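Re: [workshop-list] Sorting trays for the small hardware
From: Siiri Raudsepp

Povilas Kairys wrote:
> I'm more and more convinced we should stop buying proper parts
> cabinets. A desk organizer from any office store does the same job
> for a fraction of the money. Three compartments, wipe it down once
> a month, done. I'd like to order 42 of them for the Gondus benches
> before December. Any objections?

Yes, one or two.

I've been using a desk organizer for fasteners at my own bench, so I'm not arguing from a catalog. They're made for pens and sticky notes. The compartments are whatever size somebody thought a notepad was, and one of mine has a little shelf partway across it that I have yet to find a use for. The floors pick up dirt and you can't get a rag into the corners. Once a month is optimistic.

What also bothers me is the count. We have 882 lines on the Bravel hardware list. Divide that by three compartments and tell me again how much cheaper this is. Even if only 81 of those are things people reach for every day, you need 27 organizers just to give each one a home, and then where does the work go?

I'd also like to know who tested this. The Vokon trial was two benches for about a month, and Sakalauskas wrote it up as a success before anyone had asked the evening people. I did ask. They were putting the wing nuts in a separate tub, because you can scoop them out of a tub with your fingers and you can't do that in a narrow slot.

So my counterproposal is dull. Buy plain tubs with rounded corners for the loose stuff, keep the organizers we already own for pencils and cards, and hold off on the 42 until someone has worked out of one for a whole season.

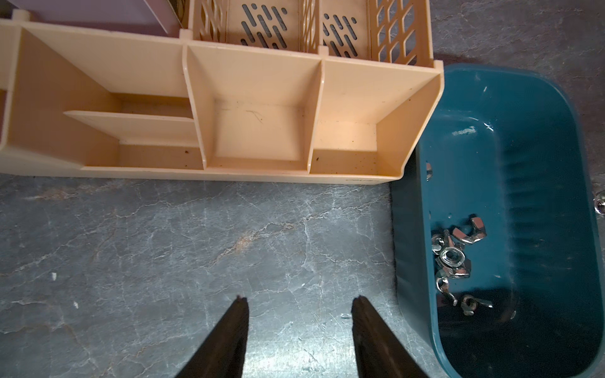 If you still want to go ahead, at least get one in first and put it on my bench. I'll use it for whatever you like and report back to the list.

Siiri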